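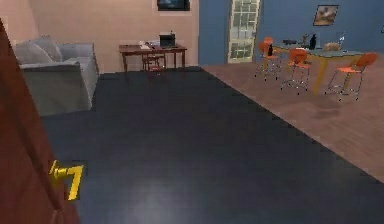 Can a machine do the chores in an ordinary house yet?

A few of them, in a house it has been set up for, and slowly. Vacuuming a clear floor is mostly solved. Opening a door by its handle, walking through and clearing the table in the next room still goes wrong often enough that a person has to stay close by.

Call for participants: Traller Household Chores Study

By Traller study staff
Posted in March

Print this page
E-mail this page

Traller is looking for 36 households to take part in a study of everyday chores. We want to know how people really do them, which ones they would hand over to a machine, and how good the machine would have to be first. You do not need to own a robot or know anything about them. No robot will come to your home.

The study has two parts.

Part one takes place at home. For two weeks you keep a chore diary from a list of 41 chores. The list runs from wiping a counter to changing a duvet cover, and it includes small things that people forget are chores, such as closing a door behind you with your hands full or pushing chairs back under the table. You mark what you did, who did it, and whether anything got in the way. Most people in our pilot filled it in after dinner. If you miss a day, leave it blank and carry on. Please don't guess.

Part two is one visit to our office in the Mansour Building. You will sit at a screen and watch a simulated robot attempt chores in simulated rooms. The rooms are built in Clulex, our in-house simulator, and they are plain to look at: doors with lever handles, a sofa, a desk, a dining table with chairs. You will see each attempt once and then score it. We ask whether you would accept the result, whether you would have stepped in, and at what point. Attempts are shown in sessions of 30 minutes with a break in between. Some of them fail. We would like you to score those the same way you score the rest.

There is also a short task where you steer the robot yourself with a hand controller. People who play video games do not seem to do much better at it than people who don't. If you would prefer to skip this task, tell the person at the desk and it will not affect your payment.

Who can take part

You must be 18 or older and do at least some of the housework where you live. We are taking people who live alone, couples, families, and roommates. One adult per household fills in the diary, though others can help. We would especially like to hear from people who have trouble with reaching, gripping or bending – they are often named as the people these machines are for, and too few of them get asked.

We cannot take anyone who works for Traller or for Lenonitz, our hardware partner, or who lives with someone who does.

What you will be paid

Each household receives $200, paid by check or bank transfer after the office visit. If you finish the diary but can't come to the office, you will receive half. Parking is free and we will pay bus fare. Bring the ticket.

What we do with your answers

Your diary is stored under a number, and your name and address are kept in a separate file. We do not ask for photos or video of your home. Lenonitz gets the summary results and does not see any diaries. You can leave the study at any time and ask us to delete what you have given us, up until the results are written up.

If you wear glasses for screen work, bring them. The building has an elevator. The room used for the office visit is on the second floor and gets cold, so a sweater is a good idea.

How to sign up

Fill in the form at the front desk of the Mansour Building or ask for one by mail. It asks for your household size, the type of home you live in, and the chore you like least. Office visits are offered in the morning and from 5:30 p.m. We answer every form, including those from households we can't place. Places are filled by household type, so an early form does not guarantee one. If you took part in the pilot you may apply again, but new households will be placed first.

Print this page
E-mail this page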